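Call for Participants: Student Simulation Project in Household Robotics

Farlow College invites applications from students who wish to take part in the Evance Project, an extracurricular programme in which small teams design, test and document tasks for a simulated robot arm in domestic settings. The programme is run by the Department of Engineering and Computing and is open to students on any course at the College, including those in their first year.

The project begins in February and runs until the end of the summer term. Forty places are available in this intake. Participants should expect to give four hours a week to the work, two of them in a supervised evening session in the Huamán Building, starting at 5.30 pm. The remaining time may be arranged by each team to suit its members. Attendance at the supervised session is required, and applicants with a regular commitment at that hour should contact the project office before applying.

Background

The Evance Project was set up to give students practical experience of robot programming without the cost and waiting time attached to laboratory equipment. All work in the first two terms is carried out in simulation. Teams are given access to a shared library of 186 household tasks prepared by earlier participants, each with a written brief, a starting layout and a record of previous attempts. A team may adopt a task from the library, revise one that has proved unsatisfactory, or propose its own. 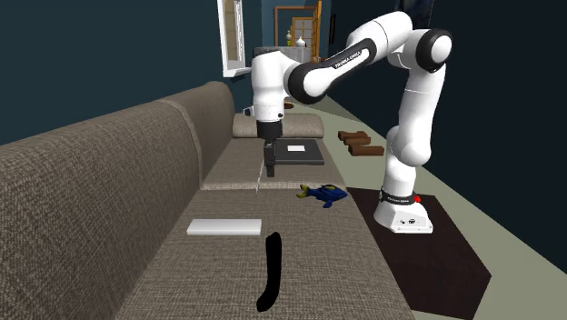
Tasks are set in furnished rooms, and each team is responsible for the layout it submits. Participants choose the furniture, place the objects, position the arm and write the instructions by which an attempt is to be judged. Considerable care is needed at this stage. A layout may ask the arm to work over the seat of a sofa, for instance, with a toy fish lying on one cushion and a black tray with a white card on it resting on the next. The team must then decide which object is to be moved, where it may be set down, and whether contact with the upholstery is to be allowed. Layouts are exchanged between teams for checking before any attempts are recorded.

What participants will do

Each participant will join a team of five and will take a share in programming, layout design and written reporting. Teams are expected to complete 300 recorded attempts over the course of the project and to submit a report on the results, including an account of the attempts that failed. Reports are assessed by departmental staff and the strongest are presented at the Skullska Student Competition, for which the College meets travel and entry costs.

Participants who complete the project receive a certificate and an entry on their College record. The project carries no academic credit and cannot be used in place of an assessed module.

Who may apply

Applicants must be registered students of the College for the full period of the project. Some experience of programming is helpful but is not required, and an introductory course in Python will be held during the first three weeks for those who need it. Applications from students of design, psychology, education and the humanities are welcome, particularly from those with an interest in how written instructions are understood.

Participants will need to use the College computing suite or a personal computer which meets the published requirements. A limited number of laptops may be borrowed for the length of the project. Requests should be made on the application form and will not affect the decision on a place.

The College is committed to equal opportunity. Applicants who need adjustments in order to attend sessions, or to use the software, are encouraged to say so when applying.

How to apply

Applicants should complete the form available from the project office and attach a statement of no more than 200 words explaining why they wish to take part. A reference is not needed. Students who have applied in a previous year may do so again, but should write a new statement.

Applicants may be invited to a short, informal conversation with two members of staff. All applicants will be told the outcome by email, and a waiting list will be kept until the end of the introductory course.

Questions about the project should be addressed to Lowri Yorath, Project Coordinator, at the project office on the ground floor of the Huamán Building. The office is open in term time from 10 am to 4 pm.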